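Plomasmont (cadena de tiendas)

Plomasmont es una cadena minorista especializada en videojuegos, consolas y artículos de coleccionismo, con sede en Tejada. Su actividad comprende la venta de productos nuevos y de segunda mano, la recompra de títulos usados y un programa de fidelización propio. La empresa cuenta con 100 establecimientos, en su mayoría locales de superficie reducida situados en calles comerciales y en galerías de barrio.

Historia

La cadena tiene su origen en un puesto de intercambio de cartuchos abierto por Arlo Marchetti en el mercado cubierto de Tejada. El puesto funcionaba mediante trueque directo: el cliente entregaba un juego, abonaba una cantidad fija y se llevaba otro de la misma estantería. El sistema no distinguía entre plataformas ni antigüedad, lo que provocó una acumulación de títulos deportivos de temporadas anteriores, difíciles de volver a colocar. Marchetti lo sustituyó por una tabla de tasación impresa que se actualizaba cada mes y que se exponía junto al mostrador.

La incorporación de Anika Ridgeway como socia permitió abrir los primeros locales fuera de la ciudad. Ridgeway procedía del comercio de libros de ocasión y trasladó a la empresa el método de clasificación por estado de conservación, todavía vigente, que establece seis categorías. La más alta se reserva a los ejemplares precintados; la más baja, a los discos o cartuchos sin caja, que se venden sin derecho a cambio.

Con posterioridad, Plomasmont adquirió la cadena rival Flerkar, centrada en juegos de mesa y miniaturas. Durante dos años ambas enseñas convivieron en las mismas calles, en ocasiones a pocos portales de distancia, hasta que la dirección optó por unificar los rótulos. Parte del surtido de Flerkar se conserva en una sección diferenciada de las tiendas de mayor tamaño.

Modelo comercial

La recompra constituye el elemento central del negocio. El cliente puede recibir el importe de la tasación en efectivo o en vale de compra - este último con un valor superior - y dispone de un plazo para reclamar el artículo si cambia de parecer. Las consolas se someten a una comprobación de lectura, conexiones y mandos antes de ponerse a la venta.
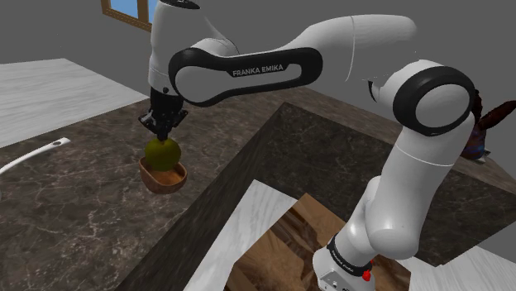

Brazo robótico Franka Emika en una cocina simulada por ordenador.

El programa de fidelización, denominado Brukska, asigna puntos por cada compra y por cada entrega de material usado. Los puntos caducan al término del año natural y no pueden transferirse entre titulares. En su primera versión se gestionaba con una cartilla de cartón sellada en caja; la pérdida frecuente de las cartillas motivó el paso a una tarjeta numerada y, más adelante, a una cuenta asociada al teléfono del cliente.

Durante el mes de junio se celebran las jornadas de descuento de la cadena, que incluyen rebajas en el fondo de catálogo y un sorteo entre los socios de Brukska. En la edición inaugural se registraron 403 participaciones válidas. Las bases excluyen a los empleados y a sus familiares directos.

Organización

La dirección general corresponde a Mavis Mbeki, antigua responsable de compras. El área de tasación está a cargo de Ivars Dzene, autor del manual interno que emplean los dependientes para identificar reproducciones no autorizadas de cartuchos antiguos. El manual se revisa cuando aparece un nuevo tipo de etiqueta o de carcasa falsificada, y su distribución está restringida al personal.

Recepción

La política de precios ha sido objeto de críticas por parte de coleccionistas, que consideran insuficiente la diferencia entre las dos categorías superiores de conservación. Anika Ruiz-Ortega, en un estudio sobre el comercio de segunda mano en Tejada, atribuye a la cadena el mérito de haber generalizado la tasación pública, aunque señala que los vales de compra dificultan la comparación con otros establecimientos. La empresa publica desde entonces ambos importes en la misma tabla.

Véase también

Mercado de segunda mano
Coleccionismo de videojuegos
Programa de fidelización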